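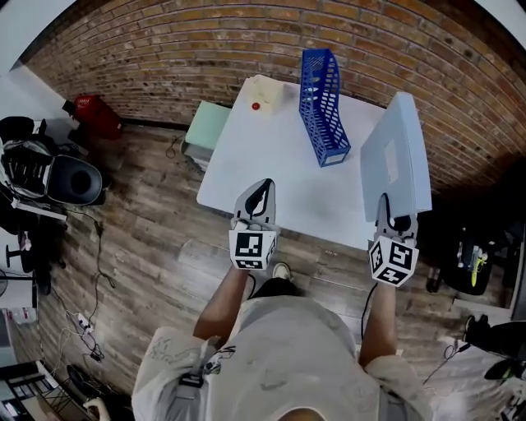 Minutes of the Wednesday get-together on chore machines, typed up by me again because I had the only working pen. We started at 9 with the question left over from last time, which was whether any machine can tidy a desk yet. I said my own test would be paperwork, the stuff you'd hand a new office temp on the first morning. Stand a folder up, put it in a holder like the blue slotted one, move on to the next. A person with a gripper in each hand can press a gray panel like that upright against the table and feel when it's about to tip. I'm not convinced the arm on its own has any idea. Two people disagreed with me pretty loudly, and I've put that down as a disagreement.

Item 2, Clollent. The shop trial has gone on for 5 weeks now. Their shelf machine fronts up cans and boxes fine, and everybody liked that part! Bags of rice are another story (it pushes, the bag slumps, it pushes again). The store manager wants to know if it can be left alone overnight. We agreed the answer is no for now, and I'm supposed to word that nicely.

Item 3, laundry. Hulme sent over their numbers: 300 towels attempted, 149 folded well enough to go in a closet. I thought that was pretty good, to be fair, but then someone asked how long each towel took and there was a lot of shuffling of papers. I'll write and ask. Fitted sheets we skipped. I can't fold those either.

Item 4, dishes. Short one. Serkik still wants us to say the dishwasher is "solved" and we still won't. Plates yes, mugs mostly, anything with a lid no. We'll look again when they bring the new fingers.

Item 5, Bakberg. They offered us their back room for the next round, with a sink and a real stove. Yes please. Somebody needs to check the parking.

To do: I write to Hulme and Clollent. The dish people send me their list of lids. Everyone brings one chore from home they'd truly hand over, and please, no more litter boxes.

Same time next month, and I'm bringing the good coffee.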